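4.3 Ballspeicher befüllen und Vorlauf einstellen

Die Ballwurfmaschine Jaleo darf nur mit trockenen Filzbällen betrieben werden. Nasse Bälle verkleben die Förderscheibe und verfälschen die Wurfweite.

1. Hauptschalter auf 0 stellen und Netzstecker ziehen.
2. Deckel des Ballspeichers entriegeln und nach hinten klappen.
3. Bälle sortieren. Beschädigte oder drucklose Bälle aussondern.

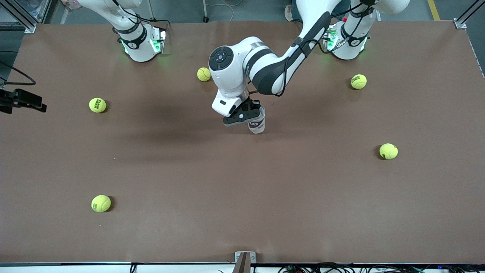
4. Speicher mit höchstens 60 Bällen befüllen. Bälle lose einfüllen, nicht andrücken.
5. Deckel schließen, bis die Verriegelung hörbar einrastet.

Hinweis: Druckbälle und drucklose Trainingsbälle nicht mischen. Die Wurfräder greifen unterschiedlich - die Streuung nimmt deutlich zu.

VORSICHT
Quetschgefahr an der Förderscheibe. Bei angeschlossenem Netzstecker nicht in den Speicher greifen, auch nicht bei Stillstand.

6. Netzstecker einstecken, Hauptschalter auf 1 stellen.
7. Taste P drücken und das Intervall wählen. Werkseinstellung ist Stufe 3.
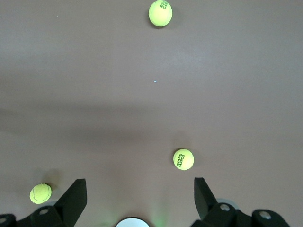

8. Radabstand mit der Lehre Jirnby prüfen. Die Lehre muss sich ohne Kraftaufwand zwischen die Räder schieben lassen.
9. Probewurf auslösen. Der Wurfbereich muss frei von Personen sein.

Wartung: Nach etwa 200 Betriebsstunden die Reibbeläge der Wurfräder auf Abrieb kontrollieren, nach 300 Betriebsstunden ersetzen. Nur Beläge vom Typ Khalaf verwenden - andere Beläge führen zum Erlöschen der Gewährleistung.

Bei Störung E4 (Ballstau) weiter mit Abschnitt 4.5.

Redaktion: Graziella Marino, Balorstead
Stand: Donnerstag, 7. November 2019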